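Flistov Releases Home-Build Files for Two-Arm Kitchen Rig

Trostness shared workshop publishes frame drawings, wiring plan and simulated kitchen for hobby builders

TROSTNESS, April – Flistov, a member-run workshop for home automation projects, has released the complete build files for Stomell, a two-arm rig that can be assembled on a garage bench. The release covers the cut list, wiring plan, controller code and a simulated kitchen used to check arm motions before they are run on hardware.

Stomell was designed by Riet Van Damme and Azadeh Mohammadi. The simulated kitchen has a marble counter, a toaster, a potted plant and a small white carton with blue stripes that serves as the test object. Builders can load their own arm lengths and mounting positions from a single settings file.

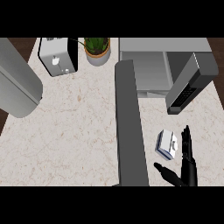 The controller code runs in the simulator and on the bench without changes. Joint limits, motor current limits and the emergency stop are set in one place and are read at startup. If a limit is missing, the arms do not power up.

"Most of our broken parts came from the first hour after a code change," said Van Damme. "We now require 20 clean runs in simulation before anyone switches on the motors. The shop log stands at 1143 simulated runs."

The frame bolts to any flat bench at least 1000 mm wide. Brackets can be cut by hand or on a small router, and the drawings give hole positions for both methods. Wiring was revised by Enda Geraghty, who moved the motor supply to a separate fused line after repeated resets on the earlier board.

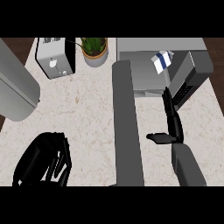

Stomell simulator, overhead view, with the striped carton inside the gray structure at upper right.

Flistov will supply 50 bracket sets to home builders at cost. Orders are handled by Gavin Ritchie at the workshop desk. Motors and power supplies are not included. Known issues, including slow loading on older laptops, are listed in the release notes.

Media contact: Bláthnaid Gallagher, Flistov, Trostness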